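About Us

Flurnport Kitchen Books. Small press, small office, a lot of soup.

We publish short cookbooks for people who cook on weeknights. Started by Seema Semwal and Kelly Yeoman, who met at a copy shop in Moltasberg when both were trying to bind recipe folders and the machine jammed. Seema had lentils. Kelly had pies. First book had both, which was a mistake, but it sold out at the Fokdale food fair so we did another.

Now 13 titles in print. All spiral bound, all lie flat on the counter. No book over 100 pages. If it needs more than that it's two books.

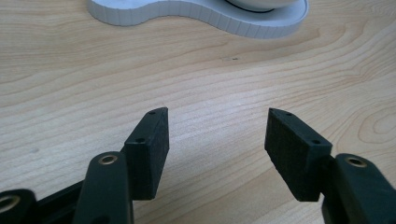
Every recipe gets cooked 2 times before it goes in, once by whoever wrote it and once by somebody who has never seen it before. The second cook isn't allowed to call and ask questions. If they get stuck we rewrite the steps. Plates go straight down on the pale wood tabletop, the one with the wavy grain and the big oval ring in it, and whoever is in the building gets a fork. Notes go on index cards. Kelly types them up, mostly the same week.

What we do

Soups, stews, one-pot things. Pies, sweet and savory. Packed lunches. A bread book that took way to long and is now our best seller. Gilmartin, our series for new cooks, is 9 recipes to a booklet, large print, no ingredient you'd have to drive for. More Gilmartin booklets coming in November, beans first, then eggs.

What we don't do: diet books, celebrity books, anything with foam.
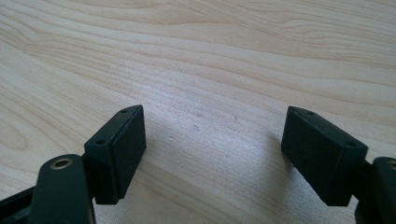 Tabletop, Flurnport.

Who's who

Seema Semwal - recipes, editing, grocery runs. Grew up over a bakery and still gets up at that hour. Reads every submission herself so please be patient.

Kelly Yeoman - layout, printing, shipping, pie. Also answers the phone. If it rings out she's at the post office, try again after lunch.

Sending us a recipe

Yes please. One recipe per email, amounts in cups and spoons, tell us what size pan. Family recipes are welcome, but ask the family first. We pay on publication and you get copies of the book. We can't send back handwritten cards so send a copy and keep the orignal at home.

Shops and schools

Trade orders ship from Fokdale. Cooking classes get a discount on Gilmartin sets, just write from the school address and say how many students.

Mistakes in the books

There are a few. The squash soup in the second printing says tablespoon of salt, should be teaspoon. Sorry. Corrected pages are free, email us and Kelly will mail one out.

Page updated 10 May 2020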